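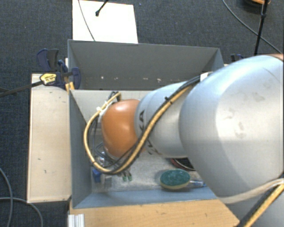 Week 6: Hose snag and protective stop, bin cell

Read before the lab. Notes by Morenike Akpan, from the fault report dated Aug 5, 2020.

What happened
The arm was picking from the grey bin when the program called for a large wrist rotation close to the left wall. The yellow hose loops out to the left of the orange wrist joint. On this move the loop caught the rim of the bin and pulled tight. The arm stopped on a torque fault 200 ms later. The hose had split at the fitting and the gripper lost air, dropping a sponge.

Cause
The path planner modelled the arm and gripper but left out the hose. Tamara Ardeleanu had flagged this in May — the change was never made.

Fixes
1. Add the hose loop to the collision model, with 50 mm clearance.
2. Limit wrist rotation near the walls.
3. Check tape and ties on the hose before each run.

Lab rule
After a protective stop, do not reach into the bin until the cell is locked out. Air may still be in the line.

Reading: Declercq, chapter 6.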